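# Condition Report

Item 78 was a towel. The inventory entered it as "towel, cream, 1," between a bread knife and a box of curtain rings.

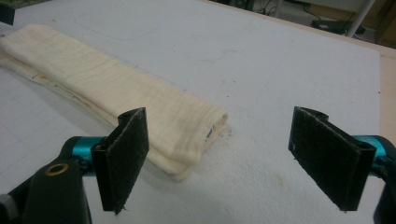 The procedure for textiles at the Mumelgate house had 4 steps: fold, measure, note defects, assign. Assign meant one of three destinations. Sound goods went to Larnari, the resale firm, which paid by weight. Damaged goods went to the rag merchant. Anything the family had asked for in writing went into a gray crate by the door, and the crate so far held a clock and a bundle of letters.

The assessor worked alone. The firm of Cieślak had sent her because the estate was small and the house was to be empty by the end of the week. She had done 55 items before lunch and expected to finish the linens by five.

She folded the towel lengthwise, then again, until it made a long narrow strip. The cloth was a soft open weave, close to muslin, and it did not hold a hard edge. The end came out rounded. She pressed it with the side of her hand and it rose again when she let go.

Under defects she wrote "staining, lower layer, tan to brown." She looked at it a little longer and added "faint." There were thin lines in it too, orange-brown, and the form had no code for lines. The codes were S for stain, T for tear, W for wear, and M for moth. She wrote S.

The tag stuck out between the layers near the folded end. Care tags were supposed to be copied out in full if they could be read. She turned back one layer, read the tag, and stopped writing.

It said Drerketa.

She had not seen the name since she was nineteen. Drerketa had been a mill on the river, three floors, with a finishing room on the top one where the windows did not open. She had worked there from March to the end of one summer, sewing tags. The rate was paid on every 400. The tag went in at the side seam, one inch from the corner, two passes with the machine and one back to lock the thread. If the tag went in crooked the whole piece came back in a wire basket and was taken off the count.

The stitching on item 78 ran two passes and one back. The tag was crooked.

She got the ruler out of her bag and measured it, although the form did not ask for this. The left corner of the tag sat an eighth of an inch lower than the right. A piece like that should have been returned. Either the inspector had missed it or it had been the end of a shift and the basket was full.

There had been eleven women on that floor and any of them could have sewn it. She considered the dates. The mill ran for twenty years and she was there for one part of one of them. The likelihood was low. She could have worked it out on the back of the form, and for a moment she started to, then crossed out the first line.

What she remembered best was the folding table at the far end. Seconds were folded there the same as first quality, lengthwise and lengthwise again, because the boxes were long. She had folded item 78 that way without deciding to. The Cieślak manual called for a square fold, edges in, tag out.

She unfolded it and did it over as a square. It looked wrong to her. She shook it out and put it back in a strip.

The remaining line on the form was "assign." With an S code the rag merchant was the correct answer. Larnari would refuse it, and the family had not asked for towels. She ran her thumb along the staining. It might have been tea, or rust from a pipe, or something that had dripped for years off a shelf. Somebody had gone on using the towel, or had gone on keeping it, and the form had no code for that either.

A fourth destination existed. It was on page nine of the manual, under staff purchase, and it applied to goods valued at less than one dollar. The assessor paid the full value into the estate account and signed twice, once as buyer and once as witness if no witness was on site. She had never used it. She had to look up which box to check.

She valued the towel at forty cents, thought about the weave, and raised it to sixty.

The form was completed as follows. Item: 78. Description: towel, cream, gauze weave, label off true. Defects: S, faint. Value: $0.60. Assigned: staff. Date: Thursday, July 7, 2005. She signed on both lines, and the second signature came out smaller than the first.

She put two quarters and a dime in an envelope, sealed it, and wrote the item number across the flap. Then she went on to item 79 - curtain rings, brass, one box - and began with the lid.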